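Student Project Report
Module: New Ventures and Funding
Submitted 19/09/2021

Applying for the Ranen Prize: What Early Founders Get Back for Their Time

1. Background

Our group looked at startup prize contests from the side of the people who enter and do not win. We picked the Ranen Prize, a regional contest based in Broduvville that gives cash awards to companies less than three years old. The last round opened in January and drew 224 entries. Of these, 12 went on to the final pitch day.

We wanted to know how long an application takes, what feedback founders receive, and whether they would enter again.

2. Method

We sent a short survey to founders who had listed the prize on their company pages or social media, and 27 of them answered. We also held longer calls with two companies. Barta sells scheduling software to small clinics. Grurkunar makes packaged sauces and was entering a contest for the first time.

The survey had a mix of rating questions and open questions. We left out the answers on company revenue, as too many people skipped them.

3. Findings

Most founders said the written form was easy to follow. The video pitch took far longer than they expected, and several paid an outside editor to finish it. Barta reused a pitch from an earlier contest and still spent two weekends changing it to fit the time limit.

Feedback was the main complaint. Founders who left in the first round got a form email with no score. Those who reached the second round got a score sheet – but without comments from the judges.
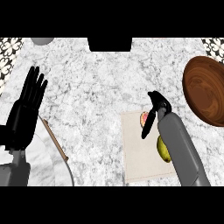

4. Costs to the Entrant

There is no entry fee. Grurkunar kept a record of its spending and came to some $535, mostly for video editing and printed samples. The owner did not count her own hours.

5. Limits of the Study

Our sample is small and leans toward founders who talk about contests in public. We had no access to the judges or their scoring guide.

6. Recommendations

The organizers should send a score to every entrant. The video should move to the second round, when fewer companies would have to make one. Founders should set a spending limit before they start and save their written answers for other applications.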